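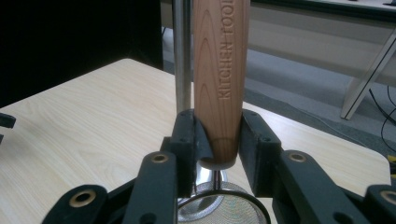
手で持つグリッパー「Talia」を使った感想　調理道具の仕分けの職場から

読了時間：11分

私はUmulitzという会社で、調理道具の仕分けをしています。料理教室や貸しキッチンに道具のセットを貸し出して、戻ってきたものを点検し、決まった場所に戻して、次のセットを組む仕事です。日本に来てから、ずっとこの仕事をしています。日本語は大人になってから勉強しましたので、読みにくいところがあるかもしれませんが、どうぞお許しください。

Taliaは、Venkataramanという会社が作っている、手で持って使うグリッパーです。ロボットに付いている「指」の部分だけを、人間が手に持って動かす道具だと思ってください。人がこれで物をつかんだり置いたりすると、その動きが記録されます。記録をたくさん集めて、あとでロボットアームに同じ作業を覚えさせます。私たちの職場では、アームはSerskaという名前の機械です。

この種類の道具について、研究をする人が書いた文章はいくつか読みました。けれども、毎日の仕事で使う側の人が書いたものは、日本語ではあまり見つかりませんでした。それで、自分で書くことにしました。24/9/23の時点での感想です。会社から頼まれた文章ではありませんが、上司には公開してもよいと言ってもらいました。

使い始めるまで

Taliaが職場に来たのは4月です。最初の説明会は40分でした。Venkataramanの担当の方が来て、持ち方、開き方、記録の始め方と終わり方を見せてくれました。説明は親切でしたが、専門の言葉が多く、私は半分くらいしか分かりませんでした。隣に座っていた同僚のCeleste Benítezさんも同じ顔をしていました。彼女と私はどちらも日本語が母語ではないので、あとで二人で休憩室に行って、資料の漢字を一つずつ調べました。

日本語の説明書は付いています。翻訳の質は悪くないです。ただ、「把持」という言葉が最初から最後まで何度も出てきますのに、読み方がどこにも書いてありません。「はじ」と読むそうです。つかむことです。私はしばらく「端」のことだと思って、道具の端をつかみなさいという意味に理解していました。結果として、柄の端をつかむくせが付きました。これは今でも残っています。

持った感じ

本体は黒くて、見た目は地味です。先に四角い指が左右に一つずつあって、その下に細い腕が広がるように付いています。腕の端には真鍮のような色の輪がはまっていて、黒い中でそこだけ目立ちます。きれいだと思う人もいるでしょう。私は、ほこりが入りそうだと最初に思いました。掃除をする人の考え方です。

重さは、持った瞬間には気になりません。気になるのは午後です。同じ姿勢で長く続けますと、手首の外側が少し疲れます。私は右手で使いますが、一日の後半は左手に替えるようにしました。左右のどちらでも形が同じなので、替えても困らないのは良い点です。

握りの部分は、私の手には少し太いです。Celesteさんは手が小さいので、もっと強くそう感じていると言いました。Venkataramanに問い合わせましたら、細い握りは今のところ用意していないという返事でした。Celesteさんは薄い手袋をして、すべらないようにしています。手袋をすると少し太くなるはずですが、力がいらなくなるので、その方が楽だそうです。

つかみやすいもの、つかみにくいもの

道具の種類によって、つかみやすさが大きく違います。私が一番好きなのは木の柄です。「KITCHEN TOOL」と文字の入った木の柄のものがありますが、左右の指を軽く閉じますと、指の間のV字の形のところに収まって、ぐらぐらしません。丸い柄なのに回らないので、初めて試したときはうれしかったです。木目のあるものは表面に少し摩擦があるのでしょう。私は材料の専門家ではありませんから、これは感想です。

金属の細い柄は、木より難しいです。指を強く閉じないとすべりますし、強く閉じると、置くときに離れるのが急になります。置く瞬間に「かちゃん」と音がします。自分の手でしたら、最後のところで力をゆっくり抜きます。この「ゆっくり抜く」がTaliaでは一番難しいと思います。開く動きに遊びが少なくて、少しのつもりが全部になります。慣れるまで、私は三週間かかりました。

ざるやこし器は、つかむ場所で考えが分かれます。網の部分は絶対につかみません。形が変わってしまうからです。縁をつかむ人もいますが、私は柄をつかみます。ただ、柄をつかみますと、丸い部分が先の方で重くなって、下に傾きます。それで、つかむ前に手首の角度を少し変えておきます。自分の手でする仕事では一度も考えたことがありませんでした。Taliaを使うようになって、自分の手が今まで何をしていたのかを、初めて見たような気がしました。

薄いものは苦手です。クッキーの型や、平らなへらが台に寝ているときは、指が下に入りません。台の端まで滑らせてから、はみ出した部分をつかむと取れます。このやり方を記録してよいかどうか、最初は分かりませんでした。担当の方に聞きましたら、人が自然にするやり方なら何でもよい、という答えでした。自然という言葉が難しいです。Taliaを持っている時点で、あまり自然ではありませんので。

記録の作業について

一回の記録は短いです。始めて、道具を取って、置いて、終わり。それを繰り返します。私が一番多く記録した日は198回でした。この日は家に帰って、夕食のとき、箸を持つ手が変な感じでした。もう同じ日は作らないでほしいと上司に言いまして、今は午前だけの作業に変わりました。言ってよかったと思います。

良い記録と悪い記録の区別は、もっと早く教えてほしかったです。私は、失敗したらすぐにやり直すのが正しいと思っていました。落としたら、その記録を消して、新しく始めます。ところが夏になって、落としてから拾い直した記録にも価値があると聞きました。Serskaも落とすことがあるので、そのあとどうするかを覚える必要があるそうです。私はそれまでの失敗をきれいに消していました。少しもったいないことをしました。

もう一つ、これは道具の欠点というより、使い方の話です。急いで作業をしますと、急いだ動きが残ります。疲れているときは、疲れた動きが残ります。ある日、Serskaが泡立て器を置く前に、空中で少し止まりました。それを見てCelesteさんが「これ、Aravindさんだよ」と笑いました。私は置く場所に迷うと、一瞬止まるくせがあるらしいのです。本当に私の記録が原因かどうかは、誰も調べていません。でも私にも、自分に似ているように見えました。

自分の名前を書いておきます。Aravind Mudaliarといいます。この文章の中で「私」と書いてあるのは全部この人です。

仕事はどう変わったか

読む人が一番知りたいのは、たぶんこの部分だと思います。機械が来て、人は減ったのですか、と友人にも聞かれます。

今のところ、私たちの班で辞めさせられた人はいません。ただし、辞めた人の代わりが来ない、ということはありました。春に一人が引っ越しで辞めまして、その席は空いたままです。会社は、Serskaが安定するまで採用を待つと説明しました。これを減ったと言うのか、減っていないと言うのか、私には決められません。書かないのは正直でないと思いましたので、書いておきます。

作業の内容は、はっきり変わりました。前は一日の大部分が、取って、見て、拭いて、戻す、の繰り返しでした。今はSerskaが、形の決まった道具をトレーに移す部分をします。木の柄のもの、丸い縁のもの、大きさのそろったものです。人は、拭くことと、傷を見ること、それからSerskaが取れなかったものを引き受けます。取れないものだけが人に集まりますので、作業の一つ一つは前より面倒です。簡単なものの間に休む、ということができなくなりました。

これは、導入の前に誰も話していなかったことです。簡単な作業は退屈ですが、手を休める時間でもありました。木のしゃもじを並べながら、晩ご飯のことを考えていました。今は、からまった計量スプーンの輪をほどきながら、次にゆがんだおろし器が来ます。集中が続いて、夕方に頭が疲れます。班長に相談して、人の方にも簡単な仕事を少し残してもらうことになりました。効率は下がるはずですが、反対はされませんでした。

給料の話もします。Taliaで記録をする時間には、小さい手当が付きます。最初は付いていませんでした。Celesteさんが、自分の仕事のやり方を機械に教えているのだから、教える人の時間として扱ってほしい、と会議で言いました。彼女の日本語はとてもまっすぐで、聞いていて気持ちがよかったです。次の月から手当が付きました。金額は書けませんが、昼ご飯が少し良くなるくらいです。

一方で、この手当は記録をする人にしか付きません。記録をするのは、手の動きが安定している人だけです。ずっと働いている年上の方の中に、手が少し震える方がいます。点検の目は班で一番確かですのに、記録の係にはなれません。目の仕事は、Taliaでは記録されないからです。柄のわずかなひび、網の小さなほつれ、前の利用者が使った洗剤のにおい。こういうものに気がつく力は、グリッパーの動きからは分からないと思います。私はここが、この仕組みの一番弱いところだと考えています。

手入れと故障

指の部分は小さいねじで付いています。説明書には、ときどき締め直すように書いてあります。私は週の始めに確認しますが、ゆるんでいたことは今まで二回だけです。付属の工具で足ります。

傷とほこりは、すぐに付きます。黒いので、上を向いた面が白っぽく見えてきます。動きには関係がありませんが、食べ物に使う道具を扱う職場ですから、私は気になります。乾いた布で拭いて、腕の間は古い歯ブラシを使います。水で洗ってはいけません。台所の仕事なのに水で洗えない道具というのは、やはり少し不便です。指のところだけ外して洗えるようにしてほしいと、要望を出しました。まだ返事はありません。

一度、開いたまま閉じなくなったことがあります。腕の間に細い糸のようなものが入っていました。たぶん、ふきんの糸です。ピンセットで取りましたら直りました。それからは、Taliaの近くでほつれたふきんを使わないことにしています。

担当の方の対応は早いです。メールは次の日に返ってきます。電話ですと、私は専門の言葉を聞き取るのが苦手なので、いつもメールでお願いしています。嫌な態度をされたことはありません。

気に入っている点

持てばだいたい使い方が分かります。私たちの班には機械が苦手な人もいますが、つかんで離すだけでしたら、その日のうちにできるようになりました。画面をたくさん触る機械でしたら、こうはならなかったと思います。

丸い柄を持つときの安定も、とても良いです。これは何度でも書きたいです。お玉、木べら、麺棒の細いもの、どれも落ち着いて持てます。

それから、音が静かです。Serskaは動くときに音がしますが、Taliaは人の手で動くので、ほとんど音がしません。ラジオを聞きながら作業ができます。声や音は記録に使わないと担当の方に確認しましたので、みんな安心して話しています。

直してほしい点

握りの太さを選べるようにしてほしいです。これが最初の希望です。手の大きさは人によって違いますし、今のままですと、手の大きい人の動きばかりが集まることになります。それはロボットにとってもあまり良くないのではないでしょうか。

指の開き方を、もう少し細かく調節できるとうれしいです。割れやすいもの、たとえばガラスの計量カップは、私は今もTaliaでは持ちたくありません。会社も、ガラスは人の手でしてよいと決めました。

説明書の漢字に、ふりがなを付けてください。工場や倉庫には、外国から来た人がたくさん働いています。その人たちがこの道具を持つのですから、「把持」くらいは読めるようにしてほしいです。

記録のあとで、自分の動きがどう使われたのかを、もう少し見せてほしいという気持ちもあります。今は、記録を渡したら、それで終わりです。何週間かたって、Serskaの動きが少し良くなったり、悪くなったりします。どの記録が役に立ったのか、私たちには分かりません。教えた相手が上手になったところを見るのは、先生の楽しみだと思うのです。

どんな職場に合うか

扱うものの形がある程度そろっていて、割れるものが少ない職場でしたら、勧められます。貸し出しの道具、木工品、部品の箱詰めなどです。濡れたものを多く扱うところには、今の形では勧めにくいです。

もし上司の立場の方が読んでいましたら、導入の前に、記録をする人の時間と手当のことを先に決めてください。それと、機械が取れないものが全部人に来たとき、その人の一日がどうなるかを、一度自分で立ってみて確かめてください。午後までいないと分かりません。

星で付けるなら、五つのうち三つ半です。握りが細くなったら四つにします。Celesteさんにも聞きましたら、三つだそうです。手袋代の分だけ引いたと言っていました。

細い握りが発売されましたら、この文章に書き足します。おろし器をTaliaでつかむ良い方法をご存じの方は、教えていただけると助かります。私は横から挟んでいますが、まだときどき回ってしまいます。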